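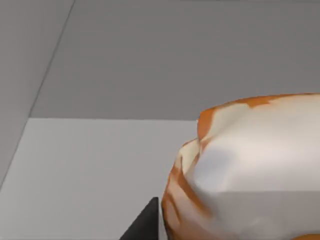
From: Mārtiņš Lapiņa
To: home-automation list
Subject: Re: Can it do the laundry or not?
Time: 21:40

Hello all,

I want to answer the message from the Plokstead group, because I think the question is good but the expectation is a little bit too high. I quote the part that I answer:

> We run a small guesthouse and we wash a lot of towels, pillow covers
> and cushions. In May we saw a demonstration of the Nundix arm, and it
> was folding a square cloth very nicely. The seller told us it will cost
> 4000 for the arm and 300 for the gripper. My question to the list is
> simple. If it can fold a cloth, can it also take a cushion from the
> dryer, shake it, and put it on the shelf? My sister says wait two
> years. I say we have waited enough already.
> Has anybody here tried with real laundry?

I have tried, partly with real laundry and mostly in simulation. I work on this in the evenings, so please take my results as the results of one person.

A square cloth on a flat table is the easiest case of soft things. The program looks for a corner, takes the corner, and moves it to the other corner. If you always give it the same cloth, it will look very clever. A stuffed object is different. It has no corner you can trust, and when the finger pushes on one side, the dent comes on another side. Folds in the cover also confuse the vision part. My program often took the shadow in a crease for the edge of the object, and with a pattern on the cover it was worse than with one plain color.

In simulation I made 2285 attempts to pick up one soft object and put it down again in a marked place. I counted an attempt as good only if the object stayed inside the mark. In the first 2000 attempts the object was always the same size, and the result was good enough that I wrote a happy message to this list, which some of you will remember. For the last 285 I changed the size and the stiffness a little, and more than half of them failed. Mostly the fingers closed on a fold of the cover only, and the heavy part slipped out.

After this I tried on the real arm of a friend, with the Mamani gripper, the one with the wide pads. Towels from a pile: it takes two at once very often. Pillow covers: same problem. Cushions: it can lift them if a person has put them in a good position before. But then the person can put them on the shelf also, and it is faster.

So my answer for the guesthouse is no for the dryer, and no for the shaking. I did not see any arm in this price class reach inside a drum and come out with one thing. If your work has a step where the same flat cloth comes always to the same place, then maybe yes, and I would ask the seller to show it with your towels, from your basket, for one full hour. Do not accept a video.

Two questions back to the list. Does somebody have measured stiffness values for ordinary cushions? I guessed mine. And did the Ollon people ever publish the settings for their cloth model? The old link does not open for me.

I can send my log of the failed attempts to anybody who wants to read it. It is a plain text file and quite long.

Best regards,
Mārtiņš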